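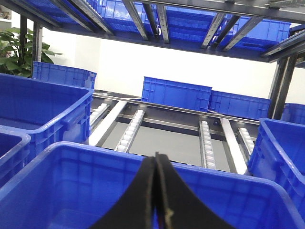 ## Zundness Knee Program: progress report to the Yuen Fund

**Period covered:** April through July
**Prepared by:** Shuk-fan Wu
**Sites:** Closent Clinic, main building and east annex

### Where we stand

The grant pays for group exercise and one-on-one follow-up for adults with long-term knee pain who have been told they do not need surgery, or do not need it yet. We planned to enroll 200 people by the end of July. We enrolled 349 in the screening stage, but screening is only a phone call and a short form, so that number should not be read as people in treatment. The 200 places in the exercise groups are all taken, and there is a waiting list at the main building.

We met the enrollment target in June. The follow-up target is behind, and I explain why under "Follow-up visits."

### Exercise groups

Groups meet for an hour, twice a week, for eight weeks. Each session starts with a warm-up on the bikes or walking laps in the hallway, then goes to sit-to-stands, step-ups, heel raises, and band work for the hips. The last ten minutes are for questions. Most of the questions are about stairs, kneeling, and whether a noisy knee is a damaged knee. We added a handout on the last one in May and rewrote it once after people told us the first version was too long.

Attendance held up better in the morning groups than in the evening ones. The 6 p.m. group at the annex lost people in the first two weeks of each cycle. Several told us they could not get there from work in time. We have moved that group to 6:30 p.m. starting with the next cycle, and the annex has agreed to stay open later.

Nineteen people stopped before the end of their eight weeks. The reasons they gave were:

- changes in work hours
- a new health problem unrelated to the knee
- more pain than they were willing to put up with
- moving out of the area

For the people who left over pain, we looked at how fast their step height and repetitions had gone up. In two cases the increase was faster than our own guide allows. The instructors have been over the guide again, and the participant log now has a line for pain the morning after a session as well as pain during it.

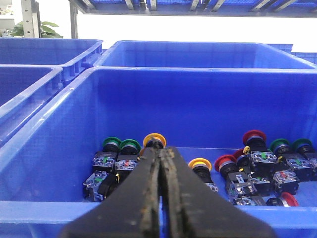 ### Follow-up visits

Each participant is supposed to have a one-on-one visit with a physical therapist at the midpoint of the cycle and again at the end. End visits are on schedule. Midpoint visits are late by a week or more for many participants, and some have not been done at all.

The main cause is staffing. One therapist was out for most of May and we did not find cover. The second cause was the scheduling system from Pestent, which was set up to book the midpoint visit only after a participant had been marked present at a set number of sessions. Anyone who missed a class or two dropped out of the booking list without a warning to the front desk. We found this in June, when a participant called to ask why she had not heard from us. Pestent has removed the rule and the front desk now checks the list by hand at the end of each week.

We ask that the follow-up target be kept as it is. With the therapist back and the booking rule gone, I expect the next cycle to be on time. I do not expect to make up all of the missed visits, and the data from those participants will have a gap at the midpoint.

### What participants report

We use a short questionnaire on pain, stiffness, and daily tasks at the first and last session. Full results will come with the final report, when there are enough completed cycles to say something useful. So far the comments on the back of the form are mostly about getting out of low chairs and going down stairs. A few people say they feel stronger but hurt the same. Some say they see no change.

We have been careful in how we talk about results with participants. The program does not claim to rebuild cartilage or to take the place of medical care. People with swelling that does not go down, a knee that locks, or a knee that gives way are sent back to their doctor before they go on with the classes.

### Home exercise

The home part is the weakest piece of the program. The plan was for three short sessions a week at home, written down on a card. Many cards come back blank. When instructors asked, people often said they had done some of the exercises but did not think it was enough to write down.

We have cut the home plan from seven exercises to three and made the card a plain check-off sheet. The east annex is trying the new card first. I had wanted to start it at both sites together, but the main building still had a large stock of the old one and was in the middle of a cycle.

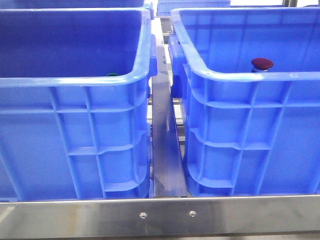

Chak-lun Yang thinks the change does not go far enough. In his view one exercise, done daily and tied to something like brushing teeth, would get more people moving than three on a card, and he would drop the card altogether. He also points out that the blank cards make it impossible to tell whether the people who improved were the ones who practiced. We have agreed to compare the two approaches at the annex in the fall, if the numbers allow.

### Budget

Spending is slightly under plan because of the therapist hours we did not use in May. We would like to move that money to the evening group, where the later closing time adds to the room cost. No other changes are requested. Step platforms and bands were bought in April and are all in use.

### Before the next report

- Start the 6:30 p.m. group at the annex
- Bring midpoint visits back on schedule
- Finish the trial of the new home card and decide on the main building
- Offer places to people on the waiting list
- Send the Yuen Fund the questionnaire results from all completed cycles

Questions on the clinical side can go to me at the Closent main building. Questions about the budget move should reach us before the new cycle starts, so the room booking can be confirmed.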